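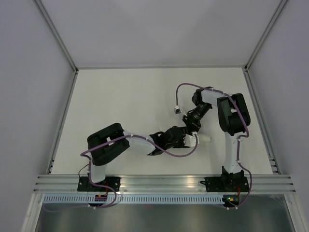
Seasonal Linen Attendant, Hidside Guest House

Hidside is looking for a linen attendant to work from May to the end of the season. The job is part time, with six shifts every two weeks. Shifts start after the breakfast service and finish mid-afternoon.

What you will do

- Strip beds and bring used linen down to the laundry room
- Wash, dry, iron and fold sheets, pillowcases and towels
- Set aside anything stained or torn and write it in the mending book
- Make up the linen carts for the next morning
- Help in the breakfast room when we are short

White twill is harder to press than it looks. We will show you how we do it, so you do not need laundry experience.

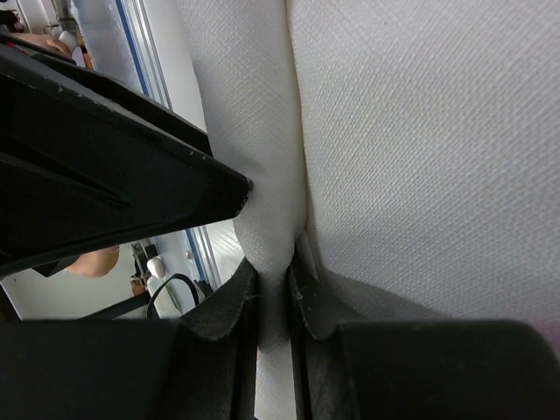

What we are looking for

- You can lift a full laundry bag and manage two flights of stairs
- You can work on your own once the day's list is set
- You can work every other Saturday
- Basic English, spoken and written

A driver's license is useful but not required. The Tikness bus stops at the end of our road.

Pay and benefits

Pay is $2,000 a month. Staff who complete the season also get an end-of-season bonus. Lunch is provided on shift. A shared staff room is available at Darkport for people moving from out of the area; rent is taken from your pay.

How to apply

Send a short letter and the names of two references to Wolfram Görtz, house manager, or leave them at the front desk. Please say which days you cannot work. Applications are open until 14 September 2026. Interviews are held in person and include a short tour of the laundry room.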